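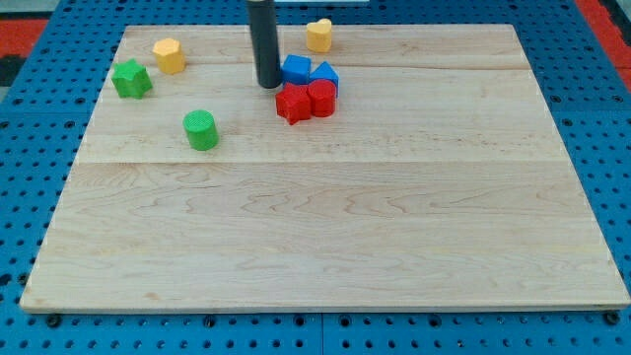
Puntera cilíndrica Plerkby, para brazos pequeños de mesa. Empujar, arrastrar, tantear. No agarra, no tiene dedos, no lleva motor ni cable. Va en la muñeca en lugar de la pinza y trabaja en vertical, muy cerca del tablero: gris oscuro, mate, con el extremo algo redondeado, aquí bajada a la izquierda del cubo azul, que es justo el sitio donde una pinza de dedos anchos suele dar guerra porque tiene pegada detrás el resto de la piña de bloques rojos y azules. Se vende suelta o con placa adaptadora.

Disponible. Envíos desde el almacén de Quintero.

Qué incluye

Puntera montada con su base. Tornillos de fijación (tres, más uno de repuesto). Llave. Hoja con el desplazamiento de herramienta para meterlo en el controlador. La placa adaptadora va aparte, ver más abajo. El capuchón de goma tambien va aparte.

Características

Largo útil: 11 cm desde la base hasta la punta.
Acabado: mate, gris oscuro. Otros colores no.
Punta: redondeada, sin arista. Pedidla recta solo si vais a empujar piezas muy bajas, tarda más.
Carga lateral: hasta 15 N en la punta. Por encima flexa y la posición deja de ser de fiar.
Durezas del capuchón: 2, blanda y media.
Electrónica: ninguna.
Mantenimiento: trapo seco. Nada de disolvente en el capuchón.

Para qué la usa la gente

Pruebas de empuje con bloques sobre tablero. Separar piezas que han quedado juntas antes de cogerlas con otra herramienta. Alinear. Llevar una pieza a una zona marcada. Comparar controladores, que es lo que más nos preguntan: con una pinza nunca sabes si el fallo es del agarre o de la trayectoria, con la puntera el agarre desaparece de la lista y queda el movimiento y la cámara.

Para coger cosas, no. Para enroscar, tampoco. Hemos tenido devoluciones por eso, leed la ficha.

Comparativa rápida

Las pruebas las hizo Mayuree Saengthong en nuestra mesa, en febrero, con el mismo brazo y los mismos bloques para todas las herramientas. Notas suyas, casi sin tocar:

Plerkby sin capuchón. Limpia en caras planas. Con el cubo, muy bien si se empuja por el centro de la cara; si se entra cerca de la esquina el cubo gira y se va. Con el cilindro se escapa hacia un lado en cuanto la trayectoria no pasa por el eje. Correcciones cortas y frecuentes, mejor que un empujón largo. La estrella es la más fácil de enganchar por un entrante y la más difícil de soltar sin moverla otra vez.

Plerkby con capuchón blando. Agarra más de lo que parece. Bien con piezas de superficie rugosa, tipo impresas. En el cilindro se nota mucho, deja de patinar. Lo malo: al retirarse arrastra un poco la pieza, hay que subir antes de retroceder. Cambiar eso en el programa o los resultados salen peor que sin capuchón.

Plerkby con capuchón medio. Entre las dos. Si solo vais a comprar uno, este.

Pinza Tustine de dedos paralelos, cerrada y usada como empujador. Funciona. Frente más ancho, así que el cubo gira menos. Pero en grupos apretados toca la pieza de al lado casi siempre, y desde la cámara superior los dedos tapan justo lo que se quiere ver. Para coger, claro, gana ella, la puntera no compite ahi.

Dedo acodado Tustine. Llega por debajo de salientes. Calibrarlo es un fastidio, la punta no está en el eje de la muñeca y cualquier error de giro se traduce en error de posición. Lo dejamos en catálogo porque hay quien lo pide.

Sobre la cámara

Recomendación corta: una cámara fija, alta y de frente al tablero, y la puntera lo más vertical posible. El cuerpo es fino y recto y tapa poco, pero tapa. La pieza que queda detrás de la puntera se pierde un momento. Si vuestro sistema no guarda la última posición vista, retirad el brazo antes de cada captura. Más lento, menos sustos.

El acabado mate ayuda con las luces de techo. Con los modelos pulidos de antes teníamos brillos en la punta y el detector los confundía con el borde de la pieza. Si usáis segmentación por color no hay problema con bloques rojos, azules, verdes o amarillos. Con piezas negras o gris oscuro sí, pedid el capuchón claro.

Sobre el tablero

Madera lisa y plana. Con tablero encolado en tablas, pasad la mano por las juntas: un escalón mínimo y la pieza se frena ahí, luego parece culpa del controlador. La veta marcada no molesta a la puntera, a algún algoritmo de profundidad sí. Tablero bien sujeto a la mesa, si se desplaza al empujar todas las medidas van mal y cuesta darse cuenta.

Altura de trabajo: la punta no debe rozar. Un roce continuo come el capuchón y mete ruido en el sensor de fuerza, si lo hay. Bajad hasta tocar, subid un poco, guardad esa altura. Repetid en las esquinas del tablero, casi ninguno está nivelado de verdad.

Montaje

Brazo parado y sin tensión en la muñeca. Quitar la pinza, desconectar su cable y sujetarlo al antebrazo para que no cuelgue. Presentar la base, meter los tornillos a mano, apretar en vueltas alternas. No apretar uno a tope y después los demás, la puntera queda torcida y se ve en cuanto giras la muñeca.

Luego el controlador: cambiar herramienta, longitud, peso. Esto último se olvida siempre. Con el peso de la pinza todavía metido, el brazo compensa de más y la punta sube sola en modo guiado.

Comprobación: girar la muñeca una vuelta con la punta cerca de un punto marcado. Si la punta dibuja un círculo, soltar y volver a apretar.

Compatibilidad

Controladores Tuvton: perfil de herramienta ya cargado, buscar "Plerkby" en la lista. En los de primera serie hay que actualizar antes.
Brazos Tustine: con placa adaptadora.
Otros brazos: mandad plano o foto acotada de la brida y os decimos. Placas a medida sí, con plazo. Dudas de brida a Tiburcio Aguirre, en taller, por la mañana mejor.

Referencias para el pedido

Plerkby punta redondeada, sin placa
Plerkby punta redondeada, con placa Tustine
Plerkby punta recta, bajo pedido
Capuchón blando
Capuchón medio
Capuchón medio claro
Juego de tornillos

Precios con sesión iniciada. Centros de enseñanza, pedid presupuesto, no es el mismo precio.

Preguntas que llegan mucho

Se puede acortar: no. La medida es la que está en el perfil y además se pierde la rosca interior.

Vale para dos brazos a la vez: sí, una puntera en cada brazo y se empuja desde lados opuestos. Con capuchón en las dos. Sin capuchón la pieza sale disparada, no lo hagáis.

Se puede levantar una pieza así, entre las dos: a veces. No lo garantizamos.

Lleva sensor de contacto: no. La versión con sensor está en pruebas y no hay fecha. Quien quiera aviso, que lo deje en el formulario.

Se rompe si choca contra el tablero: la puntera aguanta bastante, la muñeca del brazo menos. Poned límite de altura en el controlador antes de la primera prueba.

Devoluciones

Sin usar y en su caja, 15 días. Los capuchones abiertos no se devuelven. Si llega con la base marcada o la rosca mal, foto y se cambia, sin formulario.

Productos relacionados: placa adaptadora Tustine, soporte alto para cámara Tuvton, pinza Tustine de dedos paralelos, dedo acodado Tustine.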